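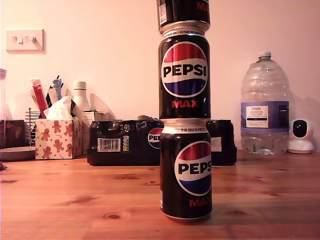
Chapter 4
Planning food and drink for large events

By the end of this chapter you should be able to:
read a client brief and pick out the facts that affect the menu
choose a style of service to suit the guests and the room
work out staffing for a seated meal
draw up a running order for the kitchen and the floor

4.1 Where the work begins

Catering for a large event starts well before any food is ordered. The caterer first needs the brief, a written statement of what the client wants and what the client will pay. A good brief gives the date, the venue, the number of guests, the times of arrival and departure, the budget per head and any dietary needs. Many briefs leave out at least one of these, and the caterer has to ask.

Take the case of Gramora, a contract caterer asked to supply a civic dinner at the Trenovgate exhibition hall. The first message from the client gave a guest figure of 2,000 and a date in October. It said nothing about the kitchen. On the site visit the chef found that the hall had a finishing kitchen only, with ovens for reheating and no space for preparation. All the cold courses had to be made off site and brought in by refrigerated van, and the menu was changed before a price was given.

Visit the venue before quoting. Measure the doors and lifts, check the power supply and find out where vehicles can unload.

4.2 Styles of service

Plated service means that each course is put on the plate in the kitchen and carried to the guest. It gives the chef control over portions and looks, but it needs many hands at the moment of serving. Buffet service needs fewer waiting staff and more floor space. In family service, shared dishes are set on each table and guests help themselves.

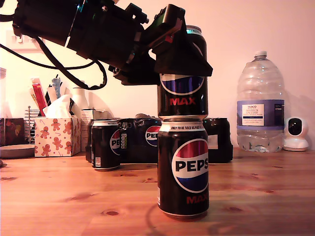
The choice depends partly on time. If speeches are fixed for a certain hour, a buffet queue can upset the whole evening. Gramora chose plated service for the main course and family service for the dessert, so that part of the team could start clearing early.

Drinks are planned separately. Decide whether they are included in the price, sold at a bar, or split between the two. Soft drinks and water are often under-ordered, especially where guests are driving home.

4.3 Staffing

Smaller events follow the same method. Tala, a family firm, served a retirement lunch for 95 guests at Ghanem House with one supervisor, a bar team of 2 and waiting staff taken on for the day. The staff were called in 60 minutes before the doors opened, which left time for a briefing and a check of the tables.

A briefing should cover the menu, the allergens in each dish, the table plan and the fire exits. Give every member of staff a printed copy.

Key terms
brief, finishing kitchen, plated service, family service, running order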